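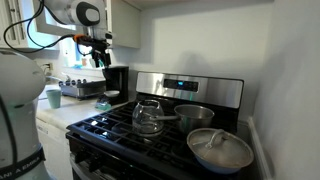
Ryota Onishi nos escribió hace poco que una receta sin la letra de quien la apuntó le parece media receta, y que si al final publicamos los cuadernos limpios y ordenados, sin los tachones ni las cuentas de la compra en el margen, él preferiría que devolviéramos el de su abuela y lo dejáramos fuera. Le hemos dado muchas vueltas a esa frase durante estos meses y buena parte de lo que sigue se entiende mejor teniéndola delante.

Informe de avance para la Fundación Ustetti
Proyecto: Cuadernos de cocina de Bilcombe y Ganwood
28 de enero de 2023

Queridos amigos de la Fundación:

Antes de nada, gracias por la paciencia. Sabemos que este informe les llega más tarde de lo que habíamos prometido y que en la última conversación telefónica quedamos en mandarles algo breve, cosa que, como verán, tampoco hemos conseguido. Es que hay mucho que contar, y casi todo bueno.

Lo transcrito hasta hoy

Tenemos pasadas a limpio 1107 recetas, con su transcripción literal y una segunda versión con la ortografía moderna. Proceden de 18 cuadernos, la mayoría de Bilcombe, unos cuantos de Ganwood y uno, el de la familia Onishi, empezado en Chiba y terminado aquí, en dos lenguas y con dos sistemas de medidas que se van mezclando a medida que avanzan las páginas. Los primeros guisos están anotados en japonés, con alguna palabra nuestra metida entre medias (casi siempre el nombre de un pescado que allí no se encontraba), y hacia el final ocurre lo contrario: todo en español y solo el arroz y los encurtidos en japonés. Es el cuaderno que más trabajo nos ha dado y también el que más alegrías. Para leerlo hemos contado con una traductora que cobra por página y que se ha encariñado tanto con él que nos manda notas larguísimas que no nos factura. Pensamos incluirlas en la edición, con su permiso y con una pequeña partida para pagárselas como es debido.

De los demás cuadernos, los de Bilcombe se parecen bastante entre sí: tapa dura, renglón ancho, muchos dulces. Quien solo leyera los recetarios pensaría que en el pueblo no se comía otra cosa que bizcochos. La explicación que nos dan las familias es muy sensata: el potaje se sabía hacer y no hacía falta apuntarlo, mientras que en un bizcocho, si se olvida la cantidad de harina, se estropea la merienda. Eso nos ha obligado a cambiar un poco el planteamiento que les presentamos en la solicitud. Para los platos de diario no basta con los cuadernos, hay que sentarse a hablar con la gente, y a eso hemos dedicado más horas de las previstas.

Las conversaciones

Empezamos con cierta torpeza, hay que reconocerlo. Llevábamos un cuestionario muy bien hecho, con sus apartados y sus casillas, y a la tercera pregunta la persona entrevistada ya nos estaba contando el entierro de un tío suyo o la riada que se llevó el puente viejo. Al principio reconducíamos la charla. Luego dejamos de hacerlo y nos fue mucho mejor: la receta acababa saliendo, y salía con todo lo que la rodeaba, quién la hacía, para qué día, con qué se sustituía el ingrediente caro cuando no lo había. El cuestionario lo conservamos en la carpeta por si alguien se queda callado, cosa que todavía no ha pasado.

Las grabaciones se están transcribiendo enteras, incluidas las digresiones. Ya sabemos que en el presupuesto figuraba solo la transcripción de los fragmentos de cocina y por eso les pedimos más abajo un pequeño ajuste. Creemos que merece la pena. En Ganwood, por ejemplo, una misma sopa de ajo aparece con tres nombres distintos según la calle, y eso no lo habríamos sabido si hubiéramos cortado la grabación al acabar la lista de ingredientes.

Un asunto que nos ha llevado bastante tiempo es el de las medidas. «Una jícara de aceite», «harina la que pida», «un real de canela»... Lo de la harina no tiene arreglo, y tampoco queremos arreglarlo. Para las jícaras y las tazas hemos pedido a las familias que nos dejen medir las suyas, y la diferencia entre unas casas y otras es notable, así que en la edición cada receta llevará la equivalencia de su propia casa y no una general. El real de canela sigue sin resolver. Hemos escrito al archivo municipal por si conservan listas de precios de las tiendas de ultramarinos y nos han contestado con mucha amabilidad que las buscarán en cuanto acaben la mudanza de los depósitos.

Sobre la observación de Ryota Onishi

Vuelvo a la frase del principio. En la solicitud proponíamos un libro de recetas al uso, con las transcripciones revisadas y alguna página de muestra. Después de hablarlo con él y con otras familias, querríamos que la reproducción de la página original acompañara siempre a la transcripción, enfrentadas las dos, con los tachones, las manchas de grasa y las sumas. Hay una receta de rosquillas de Bilcombe en la que la cantidad de anís está corregida cuatro veces, cada vez a más, con tintas diferentes, y a mí me parece que ahí hay una pequeña biografía. Eso en un texto limpio se convierte en una cifra y se pierde.

El cambio encarece la impresión y alarga la maqueta. También nos obliga a pedir a las familias una autorización distinta de la que firmaron, porque en los márgenes hay cosas privadas: deudas, algún reproche, direcciones, una carta que se quedó a medias. Hemos preparado un documento nuevo, mucho más claro que el anterior, en el que cada familia señala las páginas que no quiere que se vean. Casi todas lo han devuelto ya firmado. Falta una de Ganwood que prefiere esperar a que venga de fuera una hermana, y esperaremos con ella.

Lo que no ha salido bien

Las dos meriendas de presentación en Ganwood tuvieron muy poca asistencia. Las convocamos a media tarde en plena temporada de recogida, y eso es culpa nuestra por no preguntar. La que hicimos después, ya con el campo parado, se llenó, y de ella salieron dos de los cuadernos mejor conservados.

Peor fue lo de la humedad. Uno de los cuadernos de Bilcombe nos llegó con las hojas centrales pegadas y al intentar separarlas por nuestra cuenta perdimos un par de renglones. Lo dijimos enseguida a la dueña, que se lo tomó con mucha más calma que nosotros, y desde entonces todo lo que viene en mal estado va directamente a la restauradora sin que lo toquemos. Pueden comprobar que esa partida ha subido. Está justificada con sus facturas en el anexo económico.

Tampoco hemos abierto la página de consulta en internet, que debía estar funcionando a estas alturas. La estructura está hecha y cargadas unas 600 recetas, pero el buscador no distingue todavía entre el nombre que da el cuaderno y el nombre corriente del plato, de manera que quien busque «torrijas» no encontrará las que en Bilcombe llaman «rebanadas de parida». Preferimos abrirla cuando eso funcione.

Gasto y ajuste que solicitamos

El detalle va en el anexo. En resumen, hemos gastado menos en desplazamientos, porque muchas familias han venido a vernos o nos han juntado varias visitas en la misma casa (con la consiguiente cantidad de café y pastas, que no se ha cargado al proyecto), y más en restauración y en transcripción de audio. Les pedimos permiso para pasar el sobrante de desplazamientos a la transcripción, sin aumentar el total concedido.

Aparte de eso, y como consulta más que como petición, nos gustaría saber si verían bien una tirada de 100 ejemplares encuadernados para las familias y las dos bibliotecas, con la página original en color, y dejar la edición corriente en una sola tinta. Tenemos el presupuesto de la imprenta y se lo enviamos en cuanto nos digan.

Próximos pasos

Hasta junio queremos terminar las transcripciones pendientes, cerrar las autorizaciones, abrir la consulta en línea y entregar a la imprenta la primera mitad del libro. También nos han hablado de un cuaderno de una antigua casa de huéspedes de Ganwood, con menús de diario, justo lo que nos falta. Lo tiene una sobrina de los dueños y no está muy convencida de prestarlo; iremos a verla sin prisa y, si lo prefiere, lo copiaremos en su propia mesa.

Si alguno de ustedes puede acercarse a Bilcombe antes de esa fecha, nos daría muchísima alegría enseñarles los cuadernos. Avísennos con unos días, por favor, que hay quien quiere preparar las rosquillas y dice que de un día para otro no salen igual.

Con todo nuestro afecto y agradecimiento,

El equipo de Cuadernos de cocina

Anexos: relación de gastos y facturas; modelo nuevo de autorización; transcripción de muestra del cuaderno Onishi, con las notas de la traductora.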